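The woman who runs the Seyoum supper club has cooked for strangers in the same rented hall in Skerkby for 12 years. She agreed to talk on condition that her name was left out, as the club has a waiting list and she does not want people ringing her at home.

We met on a weekday morning, when she was going through her order book. The club seats 23 people and meets every other week. There is one menu, and guests find out what it is when they sit down.

"I started with soup and bread because that was all I could afford to get wrong," she said. "The first night I ran out of bowls. People ate from mugs and came back the next time, so I kept going."

She had worked in the office of a haulage firm until she was 41 and had no training in a kitchen. Her mother cooked plainly and disliked being watched, so most of what she knows came from library books and from burning things. She still owns the first book she bought, and the pages on pastry are stuck together.
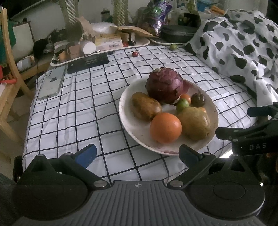 Menus begin with whatever is cheap that week. She writes the list the night before she shops and changes half of it once she is at the market. A red onion goes into nearly everything she makes, and she likes a big one with the papery skin still on. "If it's already peeling near the top I'm not bothered," she said. "You take that off anyway." Small tomatoes she will buy all year, though in January she roasts them for so long that the oven is no use for anything else.

Prices have made the past year harder. A place at the table costs £17, and she has put off raising it twice. Cooking oil was the worst of it, then butter. She stopped doing a cheese course and was surprised by how few guests asked after it.

"One man did mind," she said. "He brought his own the next time, wrapped in foil, and shared it with his end of the table. I let him."

The hall is cold and the cooker has one ring that does not light. She has been offered a better kitchen at Zastanero, on the other side of town, and went to see it in the spring. It had two ovens and a proper extractor fan. She turned it down because there is no bus back after nine, and several of her regulars do not drive.

Asked whether she ever wanted to open a restaurant, she shook her head — her sister had one, and she saw what the hours did. Every other week suits her. She spends the week between reading, and trying dishes out on her neighbours.

The next supper is full. She would not say what she is cooking, only that there will be bread.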